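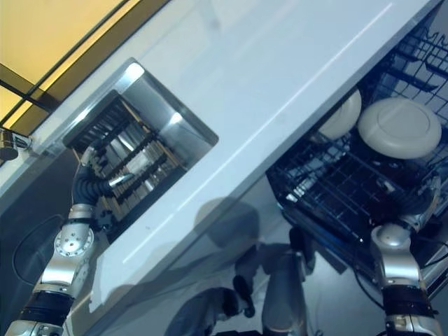

When should plums be picked for preserving? They should be picked while still firm, a few days before they are ready to eat, with the bloom on the skin and a little green left near the stem.

Director's Diary, Grerness School of Preserving
21st August

The plum course opened this morning with all places filled. Participants were received in the front hall and given their aprons, course notes and a copy of the safety rules. The School wishes to record its thanks to the Ferreira orchard, which delivered 400 pounds of fruit before breakfast. Most of it was the small blue variety. Two crates of yellow plums were included at no charge and have been set aside for chutney.

The first session was led by Josué Lins, our senior instructor, who dealt with sorting and pitting. He asked the participants to work in silence for the first 15 minutes, which is his custom, and then to compare their bowls. There was considerable disagreement over what counts as a bruise. Split fruit was accepted for butter but refused for whole plums in syrup, and that remains the School's position.

I attended the jam session in full. The notes issued in June gave the setting point as 220 degrees, and this is correct at sea level, but the School stands high enough that we should be teaching a lower figure. The matter was raised last year and again this year. I have directed that the notes be corrected before the pear course, and that the cold plate test be taught first and the thermometer second. Several participants had cooked their first batch too long, and it has a caramel taste that some of them said they preferred. It will be labeled as jam and served at the closing supper.

A question was put to me concerning sugar. The School continues to recommend three parts sugar to four parts prepared fruit for plums of this kind. Participants who wish to use less are asked to follow the separate sheet for low-sugar preserves and to keep the finished jars in the refrigerator. We do not approve of adjusting the standard recipe by taste.

Lunch was bread, white cheese and last year's damson paste – very dark, and firmer than I remembered it. The remaining paste should be used by the end of the autumn term.

In the afternoon the jars were filled. By the close of work, 210 had been sealed and set on the long shelf to cool. The new lids supplied by Gemik fit well. The older lids from Bretov do not seat properly on the wide jars, and 10 of them had to be removed and replaced while the contents were still hot, to the annoyance of everyone at that end of the room. The remaining stock of these lids is to be returned. I have written to the supplier in polite terms and kept a copy of the letter in the office.

The chutney was started late and will be finished tomorrow. It has been left in the covered pot overnight with its vinegar and spices. Mr. Lins added mustard seed to the recipe without prior notice. I tasted it at six o'clock and have no objection, although the amount should be written down.

The evening talk on the history of plum growing in the valley was well attended and ran long. The speaker brought her grandfather's account book, in which the price of plums is entered each August beside the price of boots. I have asked whether the School may copy the pages – she will consult her brother.

For tomorrow: vinegar, a second box of labels, and the key to the lower cellar, which was not on its hook tonight.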